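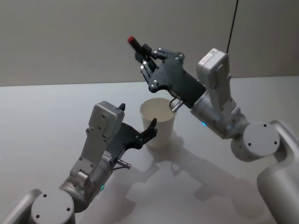
Good morning, everyone, and thanks for getting here so early. I'm Evie Clegg, I look after the two-arm cell at Skoltgate, and I'm going to spend my half hour on looking after it, because that's the part I love and it hardly ever gets a talk of its own. Most of what I do comes down to one marker and one plain white paper cup. If the right gripper can hang on to a marker over the cup while the left one comes in close to the rim, with both hands in that small a space, then I know a fair bit about the health of the cell before I've opened a single log. It's such a cheap test and I get a kick out of it every time.

(Pause. Ask who in the room has two arms sharing one table. Show of hands.)

Start with the table, then, before the arms. Ours is white and we keep it bare apart from the test pieces. Wipe it down, let it dry, then crouch and look along it from the side. Tape residue shows up as a dull patch when you do that. Trevor Sugden taught me the crouch in my first week and I still do it every morning, sore knees and all.

Next, the home positions. We send both arms home, read the joint values and write them in the book. Yes, a paper book! Page 218 is the one I'd frame if I could. It's where Leanne Rudd noticed the left wrist had been creeping a tiny bit each day, always the same way, and she caught it before any of us had seen a bad pick. The cause was a mounting screw backing out. The controller was perfectly happy the whole time, so write your numbers down and read back over them now and then.

(Slide change. Have a drink of water.) 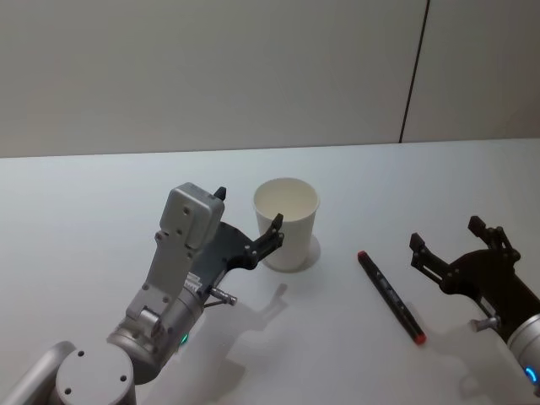 Then we do the fingers. Open, close, open, close, slowly, with your ear near the gripper and the speed turned right down. You're listening for a click or a scrape. After that, power off and lock out, and try each finger by hand for side play. A little is fine. If you can rock it and feel a knock, the pivot pins want looking at. We change ours every 2000 cycles on both grippers, which is more often than the book from Farberg asks for, but they're small parts and I'd sooner spend ten minutes on a quiet morning than lose an afternoon.

A word on screws, and please hear me on this one. Put a paint mark across the head of every screw you torque. When the line is broken, the screw has moved. You can check a whole gripper in the time it takes to boil the kettle. Use a light colour on black parts — we started with dark blue and couldn't see a thing.

Cables next. Run the arm through its full reach at low speed and watch the cable, not the gripper. Everybody watches the gripper! What you want is slack that never goes tight and never drags. We had a fault last April that came and went for days, and Ryan Bloxham finally found it by holding the plug between two fingers while I jogged the wrist. The plug was warm and a bit loose. We now seat every plug by hand after any work on the wrist, and the person who did the work isn't the person who checks it.

(If running late, skip to the cup.)

Now for calibration, where we get each arm to agree with the other about where things are. Each arm can be spot on by its own reckoning and the pair can still be out. We teach a point with the left arm, send the right arm to the same point at crawl speed, and measure the gap. Do that at the near edge, in the middle and at the far edge. If the gap grows as you go out, suspect a base that's shifted. If it's the same all over, suspect a tool offset that someone has typed in wrong. I've been that someone.
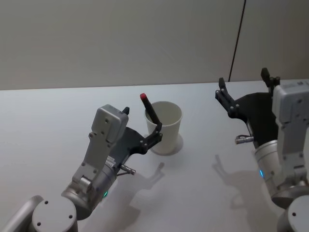 My favourite bit is the finish, and it's the part visitors always ask to see again. Once the offsets are in, we run the pair through the marker and cup as a final check at working speed. With the left gripper pinching the marker near its middle and the lower end down inside the cup, you can read the angle straight off the red cap. Here it leans up and to the left, so I can talk you through what I'd check for a lean like that: first the grip height, then the finger pads, then the wrist angle. Change one thing and run it again. Change two and you won't know which one fixed it. The other arm has its fingers spread, and I'd have a good look at them from the side while they're open like that.

Our log has 1328 runs of this check in it now. Gemma Bramwell turned them into a plot, which I'll pass around on paper, and you can pick out each pin change as a little step down. I was thrilled when I saw that. It's the first time our maintenance has had a shape you could point to.

For spares, we keep a set of finger pads, a bag of pivot pins, one wrist cable and a spare sleeve of paper cups in the drawer under the controller. Swap a cup as soon as the rim goes soft, or you'll be chasing an error that lives in the cup.

(Questions. Leanne has the torque chart if anyone wants the settings. Remind people the Sowerby room is open over lunch for anyone who wants to try the crouch.)

Posted 20/12/2019
Filed under: Talks and Slides, Robot Care, Workshop Practice
Print this page | E-mail to a colleague
14 shares | 3 comments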